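Otton Hand-Held Gripper, Recording Set
by Pirside

If you have ever tried to teach a robot arm to tidy a table, you already know how many examples it wants, and how slow it is to gather them with the arm itself. Otton lets you skip the arm for that part. You hold the gripper, you do the job the way you would like it done, and the wide-view camera records what the fingers are up to along with a good stretch of the room around them. We are awfully fond of it, and we hope you will be too!

The two fingers carry magenta pads with diagonal ridges, which we settled on after a long winter of dropping things. They come off with a small screwdriver, and a fresh pair is in the box.

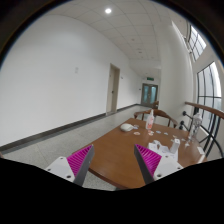
Brahim Lahlou, who looks after our recording work, likes to start new people on small household things and a task they can say in one breath. Move the mouse, say, or pick up the bottle. He asks for 200 takes of a task before anyone trains on it, with the objects shifted a little between takes, and he would sooner you did them in 4 places than all at one desk (hallways and landings are fine, and the daylight there is lovely).

In the box
Otton gripper with camera
3 pairs of finger pads, one pair fitted
Charging cable
Stilleck carrying case
Printed starter guide, 118 pages, with Brahim's task list at the back

Recordings open in Mogensen, our free desktop program, where you can trim each take and throw out the clumsy ones.

Page updated 18 March 2020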